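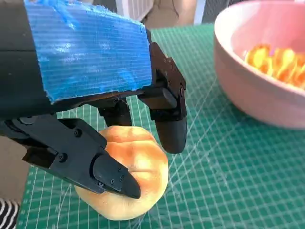
My project was meant to be about bread going stale, and by the end it was mostly about where you put the bread. I wanted to know if small rolls lose their softness faster than a whole loaf, and the module gave me up to 55 pounds for materials, most of which went on baking. I kept everything on a green cutting mat. A little round roll like this one, golden on top and pale down the sides, doesn't take up much of it, so I could shift things about without starting again.

The survey came next. I put a short form up on the Hostance student board in May and got 157 replies, far more than I'd hoped for! Most people said they keep rolls and loaves together in the same bag (I do too, or did). Hardly anyone used a bread bin, and a few wrote whole paragraphs about freezing - I've put those in the appendix because they were too good to leave out.

For the layout I settled on a loaf, a bun and an empty pink bowl in the middle, all on the mat. The bowl was for torn-up pieces later on, and I liked having the two shapes of bread close enough to compare.
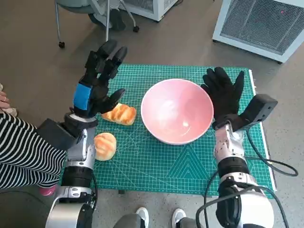 Tyyne Kauppinen read my draft and wrote in the margin that I was mixing up crust and crumb all the way through, and that a shiny top tells you very little about the inside. Fair enough - I've rewritten the method so that the two get separate scores. The new score sheet is at the back, after the survey form.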